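Filed under: Talks & Workshops, Home, Floors

Speaker notes: Living With an Old Wood Floor
By Chelsea Sugden, 11th May
Last updated: 11th May

(Wait for the door to close. Water. Say hi to Margareta in the front row.)

Okay, hi everybody, thanks for coming out to the Mapplebeck library to hear a grown woman talk about floorboards. I'm Chelsea, I've been refinishing floors for 14 years, and I still get excited when somebody pulls up a corner of carpet and there's wood under it. I really do! My sister won't go to open houses with me anymore.

Start with the Halia Street house. We bought it in January, no heat, brown shag in every room. Upstairs was 953 square feet and I'd decided before we even closed that I was going to sand every inch of it myself. Tell them about the rental sander. Tell them about the dip in front of the bedroom closet (I let the drum sit still while I answered the phone, and you could've kept goldfish in it afterward). I lived with that dip for two years. I put a hamper on it.

So that's my first piece of advice: don't stop moving. Lower the drum while you're walking, lift it while you're walking, and let the phone ring.

Pause for questions if hands are up, otherwise keep rolling.

Now, do you even need to sand? Most people who call me don't. They've got a floor that's dull, and dull is usually a finish problem. Put a few drops of water on a spot where everybody walks. If they bead up, your finish is still doing its job and what you want is a good cleaning and maybe a fresh coat over the top. If the water soaks in and leaves a dark spot, okay, now we can talk about sanding. Try it in the doorway and try it again under the bed, you'll get two different answers and they're both useful.

(Pass around the sample boards here. Get them BACK this time.)

Cleaning. Oh boy. Please stop with the vinegar. I know your grandmother used it, mine did too, and mine also had a floor that looked like the inside of a paper bag. Barely damp mop, a cleaner made for your finish, wring it out and then wring it again. No steam mops. I'll say it again at the end for whoever's getting coffee right now.

Margareta Ursu taught me most of what I know about stain, so this part is really hers. She makes you test colors on the floor itself, big patches, after the final sanding, and then go away and have dinner. Look at them at night with the lamps on. Look at them in the morning. A stain that's a gorgeous coffee brown at noon can go purple on you by suppertime, and once it's down in 1000 square feet of open living room you're going to be looking at purple for a long while.

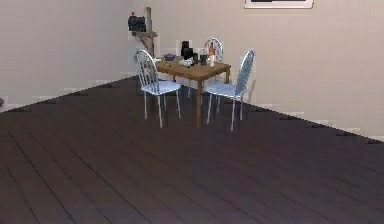
Dark floors generally, since I always get asked. I love them and I'd never have one again! Every crumb, every dog hair, every bit of lint off your socks. A scratch that goes through dark stain into pale wood is going to show up from the kitchen. If your heart's set on it, go with a satin finish and keep the gloss for somebody without kids. Light walls help a lot too, otherwise the whole room kind of closes in on you after sundown.

Which way should boards run? Usually across the joists, and if you don't know where those are, find out before you fall in love with a layout. After that I go with the long side of the room. Diagonal is pretty but you'll waste more wood on the cuts, so order extra.

Gaps in winter: leave them alone. Wood shrinks when the heat's on and swells back in summer, and if you pack those gaps with filler in the cold months it's going to get squeezed right back out. I've vacuumed up whole ribbons of it in July.

(If we're running long, skip the squeaks. If not: powdered graphite, then the screw-from-below trick, then the story about the piano.)

Steam mops, no. Coffee people, did you hear me?

Handout's on the table by the door, with the grit chart on the back. Margareta and I will both hang around afterward, so bring your phone pictures up and we'll squint at them with you.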